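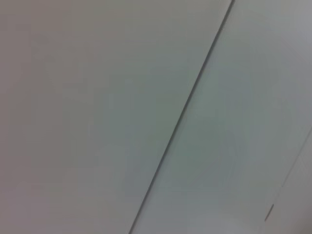
*Slide 1: A seam between two pale panels*

**Speaker notes: Joints, gaps and draughts in older public buildings**
Maureen Marsden, Clavemness Housing and Estates
February 23, 2021

**Opening (3 minutes)**

Good morning, and thank you to Sindton Council for the invitation. I have been asked to speak on air leakage in the buildings we look after, and on what the Baird House survey has taught us about where to look first.

Leave slide 1 up during the welcome. Mention that questions will be taken at the end.

**Slide 2: Why joints matter**

Most of our heating budget discussions concern boilers and windows. Joints between materials receive far less attention. Wherever two parts of a building meet, there is a line through which air may pass, and that line may be a long one.

Baird House was surveyed room by room. The surveyors recorded 26 rooms with leakage above our own target. In many of them the windows had already been replaced.

**Slide 3: Findings by location**

- Skirting boards on outside walls
- Loft hatches
- Pipe entries behind kitchen units
- Ceiling edges on the top floor

Pause on pipe entries. Colleagues from Clemeck will recognise these from their own stock. Refer to the handout for the floor plans.

**Slide 4: Cost**

The first phase of sealing work came to £4000, including access equipment. A further £800 was spent on making good and redecoration. Both sums were met from the planned maintenance budget.

If asked about savings: we do not yet hold a full heating season of readings and will report in June.

**Slide 5: Ventilation**

Sealing must not be carried out without checking the extract fans and trickle vents in the same room. Residents should be told in writing what has been done and whom to contact if condensation appears. Read out the wording of the letter if time allows.

**Close**

Thank the hosts. Copies of the survey form are on the table by the door.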